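Codeo Wader
Two-arm teleoperation and demonstration kit
Part no. W-291 | Ships assembled in 4 crates

Wader is a pair of small tabletop arms with a matching pair of leader handles. You hold the handles, the arms copy you, and every mistake you make is recorded faithfully alongside the good bits. Press the foot pedal to start an episode. Press it again when you have finished the task or lost your temper.

We designed it for work that is tedious to script and easy to show: folding, tucking, turning things over, holding a flap down with one hand while the other one does something clever. Cardboard is our favorite test. It bends where it likes, it springs back, and it has never read the manual. Manju Bhatt, who runs demonstrations here, suggests recording 80 episodes of a single fold before you form an opinion of the arms, or of yourself.

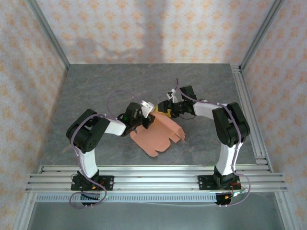
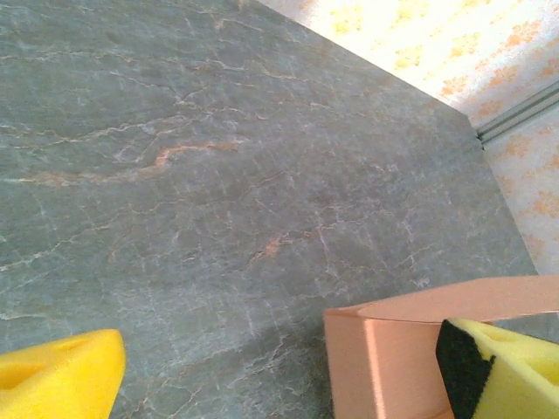
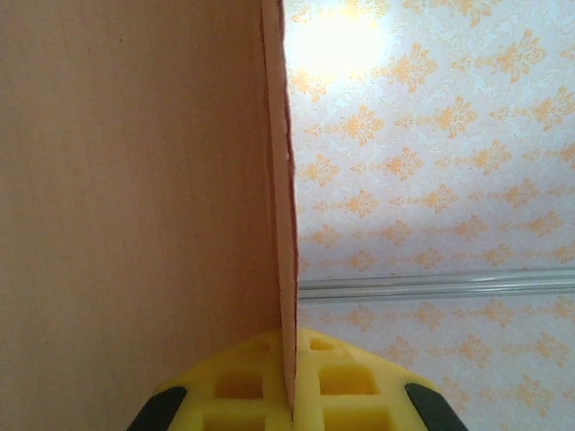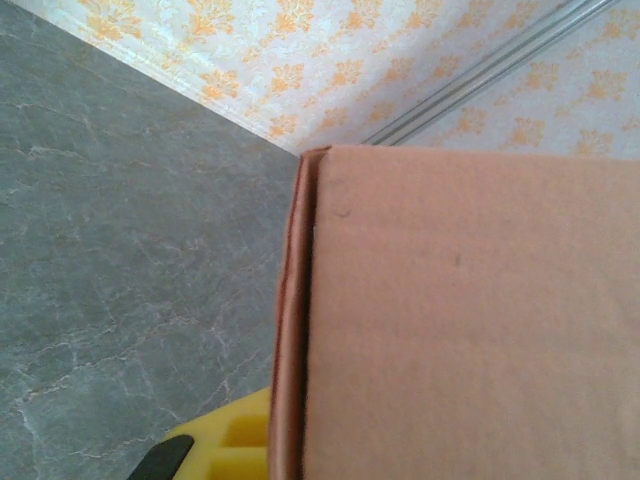
Wader at work on a carton. First picture: both arms, fixed camera. The other three: wrist cameras.

What you get
Two follower arms, white links, black servo housings
Two leader handles with finger triggers
3 cameras: one fixed, one at each wrist
Foot pedal, power supplies, cables
Semwal recording software, one seat
A hex key, which you will lose

Bring your own computer and a table that doesn't wobble. Wallpaper is a matter of taste.

Recording
Semwal saves all camera streams and the joint positions of both arms on one clock. Episodes can be trimmed, tagged or thrown out from the same window. There is an undo for throwing out. It was added in July after Tumaini Nzioka deleted an afternoon's folding and went very quiet.

Good to know
The handles give no force feedback. You will squash a few boxes until you learn to watch the cardboard and leave your fingers out of it. Operators new to two-arm work should start with one arm and park the other.

Check the wrist views before each session. If a gripper or the workpiece blocks most of the view, shift your grip and look again. A demonstration that can't be seen is just exercise.

Options
Grurkerura bench mount, for tables with an inconvenient edge
Spare finger pads, set of 4
Second Semwal seat, for the colleague who has opinions about your tagging

Prices on request. Tell us what you want to fold.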